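Getting hired at a utility — speaker notes
Calville job seekers' evening, Monday, January 24, 2022
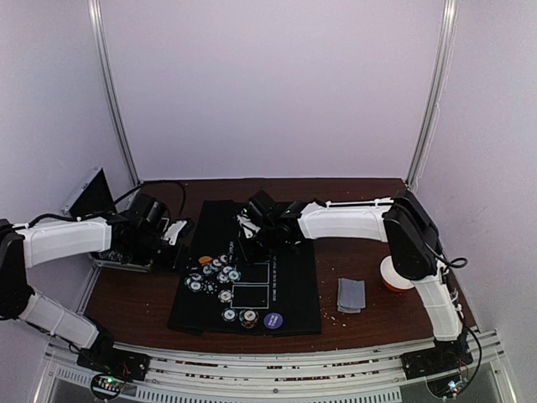
Two arms, one black poker mat.

Open fast. Thank the library for the room. Ask who has applied to a utility before — hands. Then who heard back. Fewer hands, let them laugh.

Why utilities. Steady work, decent benefits, slow to hire. Say slow twice. Driltadton Water took eleven weeks with me, start to finish. Harcombe Electric was quicker but wanted two rounds and a driving record.

Numbers, don't linger. Harcombe has roughly 1,000 employees. 204 openings posted last year across the whole company. 174 filled. People always ask about the other 30 — some pulled, some reposted with a new title. So if you see a job vanish, check again in a month.

What kinds of jobs. Everybody thinks line crew. Also meter reading, billing, call center, fleet garage, warehouse, tree trimming contracts, payroll. The billing office is where I started. No degree, a typing test and a math sheet.

Ratings sites. Big chunk of questions last time, so go slower here. Read the middle reviews first. The five stars and the one stars tell you about one good boss or one bad one. Look at dates. A review from before the Pacheco yard closed is about a different place. Look at job title too — the call center folks and the field folks may as well be at two seperate companies.

Things that come up again and again in the Harcombe reviews:
On-call weeks, hard on families
Good health plan
Promotions go by seniority
Training is paid, most of it

Ask the room which of those would bother them. Wait. Really wait this time.

Applying. Use the exact job title from the posting. Put the license class near the top if you have one. One page for entry level, two is fine for trades. Don't leave the salary box blank at Driltadton, the form kicks you out and you lose the lot. Save answers in a separate file first.

Job alerts — set them for the county, not just Calville. Pacheco postings don't show up under Calville even tho it's a ten minute drive.

Tests. Apprentice test is in July, sign-up closes well before. Last round had 200 seats. Reading, basic algebra, some mechanical stuff with gears and pulleys. Practice booklet at the front desk, ask for it by name.

Interview. They score off a sheet, so they write while you talk. Don't let it throw you. Have one safety story ready. Doesn't need to be from a utility, a kitchen or a loading dock is fine. What you saw, what you did, who you told.

Skip the pension bit if past 7:30.

Questions. Repeat each one into the mic, back row couldn't hear last time. Sign-in sheet goes round again for anyone who came in late. Handouts by the door, blue ones are Harcombe, white ones Driltadton.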